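What Is a Raffle?

A raffle is a game of chance. People buy tickets, and each ticket has a number on it. Later, someone picks one number without looking. The person holding that number wins the prize.

Let's look at the Sorkum town raffle. There are 300 tickets, and every ticket has the same chance. If you buy one, you have 1 chance in 300. That means 299 tickets will not win.

What if you buy more tickets?

Say you buy 17 tickets. Now you have 17 chances in 300. That is better than one, but 283 tickets still belong to other people. You also spent 17 times as much money.

Do lucky numbers work?

No. Ticket 17 has the same chance as ticket 173. If 173 won last April, it can win again this April. The tickets don't remember what happened before.

Where does the money go?

Some of it pays for the prize. In Sorkum, the rest goes to the library. A casino or a lottery company plays by the same kind of math, but it keeps part of the money as profit. Over time, most players get back less than they spend. This is why there are laws about gambling, and why children are not allowed in casinos.

Try it at home

Write the numbers 1 to 6 on slips of paper. Fold them and put them in a bowl. Guess a number, pick a slip, and put it back. Do this 30 times on a table or counter and write down how often you were right. 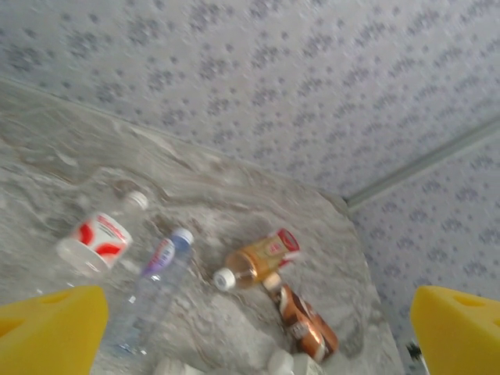

A marble countertop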